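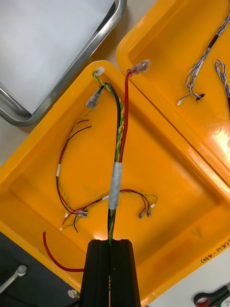

Wire harness on an orange-yellow tray

Small meeting room for a hands-on workshop, what to ask the hotel?

Posted 9 September 2021 by bristby_events

Hi all, in a bit of a rush. Have to book a venue for a two-day training, 35 people, mostly sitting and listening but one afternoon is practical work at tables. Down to two: the Prundetti (conference hotel, near the station) and Stekosmont, more of a country house place. Prundetti quoted 2891 for both days incl. lunch and coffee. Stekosmont is cheaper on paper but "extras on request" and they wont say what the extras are. Need 4 breakout tables with power, decent light, and the room left set up overnight. What should I be asking before I sign? Also is the day rate per person normally negotiable or is that rude.

garcia_bookings

Not rude, ask. They expect it. Did a similar size group in August, got the afternoon coffee thrown in just for asking.

Things to get in writing:
- overnight hold on the room. A lot of places sell it for a dinner at night and everything gets moved
- power. Where are the sockets, are they in the floor, who supplies extension cords
- final numbers date. Ours was 5 working days before, after that you pay for no-shows
- wifi, is it included or per device

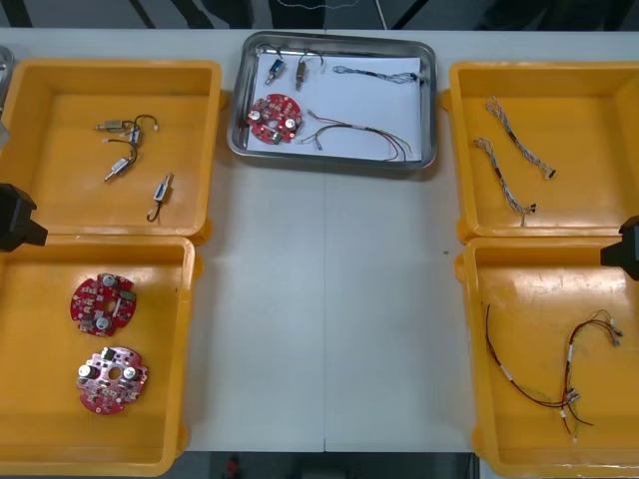
Work table with trays of parts

On the tables, ask for the actual size. Hotel "classroom" tables are often very narrow, fine for a notepad and a glass of water, useless if people have stuff spread out. Banquet tables pushed together work better, take the cloths off. Ask about light too, banquet rooms can be really dim and the dimmer is sometimes behind a locked panel.

And get Stekosmont to send the full price list. If they won't, walk.

latecheckout

prundetti is fine. parking is bad

teaurn

Agree with most of the above but I'd go see both rooms before deciding. Photos on venue sites are always the empty room with a wide lens. Stand at the back, check for pillars, listen for the kitchen.

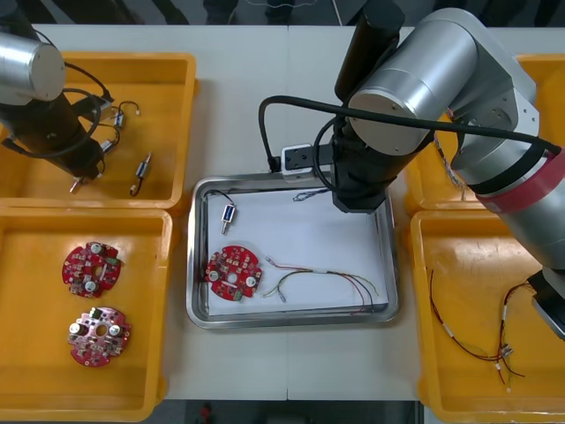

Also check the capacity for YOUR layout, the number on the website is usually theater style, rows of chairs and nothing else. 35 at tables plus a practical area needs a lot more floor than 35 in rows. And ask when you can get in to set up, some only open the room half an hour before. Cancelation terms too, read teh whole page.

Last updated: 9 days ago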